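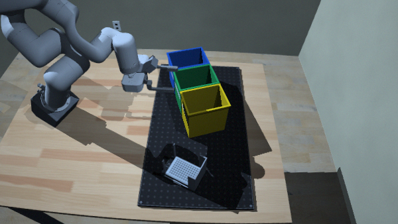 Figure 2. A light wooden tabletop with a black perforated plate on it (computer rendering).

4. What people told us about their tabletops

I should say up front that I came to this study as someone who has ruined two dining tables, so I'm hardly neutral. I started out thinking people pick a wood finish by color and never think about it again. The interviews changed my mind pretty fast. We talked with 36 households over the spring, usually sitting at the very table we were asking about, and most of them had a lot to say before I'd even gotten my notebook open!

The first thing that came up, over and over, was light wood. People like it because it makes a small kitchen feel bigger, and they worry about it because everything shows. Coffee rings, ink, the grey smudge a newspaper leaves behind. One woman kept a cloth folded over the back of her chair all day long and wiped while she talked to us. When I asked how often she cleaned the table she said "never, really," and kept right on wiping. I've come to trust that kind of answer a lot less than I used to, and we went back to the diaries for anything to do with how often people clean (see Section 3).

Dark objects on pale tables turned out to be a topic of their own. Several people told us they'd moved a black tray or a dark lamp off the table because it looked "heavy" or "like a hole." Others did the opposite and bought something dark on purpose, to give the eye a place to land. Figure 2 shows how strong the contrast can be between a black item and a pale top. I don't think either camp is wrong. What interested me was how sure they all were, and how few of them could remember making the choice.

Then there's the oil question. We gave each household a small tin of Visier, a hard wax oil, and a small tin of Steltix, a water-based varnish, and asked them to try both on offcuts before touching the real table. I expected the varnish to win easily, given how much less work it is. It did win on the rating sheets. But in conversation people kept drifting back to the oil - the smell of it, the rubbing in, the way the grain came up (one man called this "waking the wood," and I've been saying it ever since). A rating sheet has no box for that, and I wish I'd thought of one in April, when we could still have changed the form.

Waiting was the hard part for nearly everyone. The instructions we handed out asked for 30 hours between coats, and the diaries are full of people eating dinner on the couch, on the floor, or standing at the counter. In the Hung apartments, where many kitchens hold a single table and not much else, two households gave up after the first coat. I'd count that as a finding about floor space more than about finishes, and I come back to it in Section 6.

The last theme is repair. People in the Nisix row houses mostly had older tables, often handed down, and they talked about scratches almost fondly. They knew which cousin had done which one. Owners of newer tables talked about scratches as damage, and they wanted to know if a mark could be sanded out and what it would cost them. I'd like to follow the same tables for a few more years and see when a scratch stops being one thing and starts being the other. For now all I have is the age of each table and what its owner said, and those two line up better than I'd expected.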